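Coursework > Hospitality Operations > Project Reports > Lunch Counter Service

Queue Time and Menu Size at a Lunch Counter: The Clela Soup Bar
Oana Pascu, Hospitality Operations, project report 2

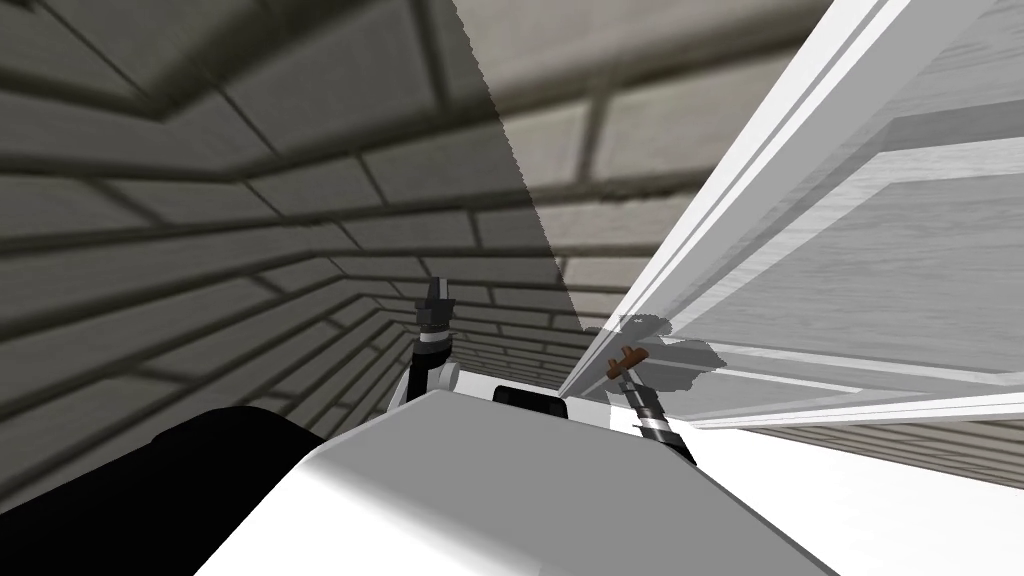

Figure 1. Brick walls, rendered view.

1. Purpose

The project tested whether a shorter lunch menu reduces the time between joining the line and receiving food. The site was Clela, a soup and sandwich counter on Munteanu Street in Ciddale. The owner agreed to run the regular menu for one week and a reduced menu the next. Prices and portion sizes were held constant.

2. Method

The regular menu has six soups and eight sandwiches. The reduced menu had three soups and four sandwiches, chosen from the best sellers in the June sales records. Orders were timed on weekdays during the lunch period only. Each customer's start time was taken on joining the line and the end time when the tray was handed over. Takeout orders placed by phone were left out.

Times were entered in Mutar, the order log the counter already uses, and exported to a spreadsheet. The export held 391 usable orders across both weeks. Orders with a missing end time were deleted before analysis. Any wait over 600 seconds was checked against the paper ticket.

3. Results

Median wait fell in the reduced-menu week. Most of the drop came from the time spent at the register, where customers asked fewer questions and changed their orders less often. Preparation time for soup did not change. Sandwich preparation was slightly faster - the cook kept all fillings within reach and did not use the second refrigerator.

The longest waits in both weeks had the same cause. When the grilled cheese press was full, every order behind it stopped, including soup-only orders, which need no cooking at all.

Sales per customer were close to level. Two regular customers asked for the lentil soup, which had been removed, and left without buying.

4. Limitations

The weeks were not matched for weather. It rained during part of the reduced-menu week, and soup sales normally rise on wet days. The same cashier worked both weeks, so the results may not apply to newer staff. Customer satisfaction was not measured.

5. Recommendations

Keep four sandwiches at lunch and return the lentil soup to the menu. Hand soup-only orders over at the register. Post the menu where the line begins - it is now readable only from the register. A second press should be priced before next term's follow-up.

Related reports
Tray Return and Table Turnover in a Small Cafe
Bread Waste at a Sandwich Counter
Portion Control for Hot Soups
Staff Scheduling for the Lunch Period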